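Teaching a simulated arm with my own slow hands

This month I finished my second round of demonstrations in the simulator, and I want to write down some notes before I forget them. My first round was in September and it was quite bad. I recorded 415 episodes, and when I looked at them later I had to throw away many, for the reason that I was moving like a nervous person who carries soup.

The setup is simple. I drive the arm from my desk with a hand controller, and the software, called Clusudix, saves every movement I make. The view I use most is the one from the wrist, looking out over the fingers. In the beginning I preferred the big view from the side of the room, but from there I could never judge the depth. From the wrist I see if the piece is sitting deep in the grip or only at the tips, and this matters very much when you want to turn with it. 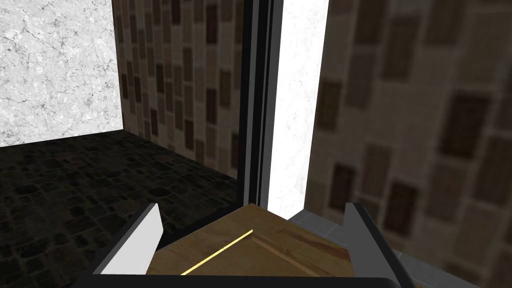 The rooms change between the episodes. One time the floor is dark stone, another time it is gray tile, and the walls can be marble or small bricks in brown and beige. I was told this is good for the training, so that the robot does not learn the wallpaper. For me it is tiring. A busy pattern close to the fingers takes my eyes away from the wood, and I notice that I slow down each time I come near a wall.

What helped me most was to stop correcting so much. If I grab a piece a little crooked, I now open the fingers, go back and take it again, calmly. Before, I tried to save it with many small twists, and of course the trained arm learned the twists too. It shook its wrist before every grasp — exactly like me! My colleagues at Detero laughed a lot.

In the second round I kept 923 episodes. The longest still takes over 2 minutes, because passing a narrow opening with something in the grip is hard for me. I rotate too late and then I must back up.

Next I want to try the left hand for the controller, as my right wrist is complaining in the evenings. If somebody has used a foot pedal for opening and closing the fingers, please write me in the comments which one you bought.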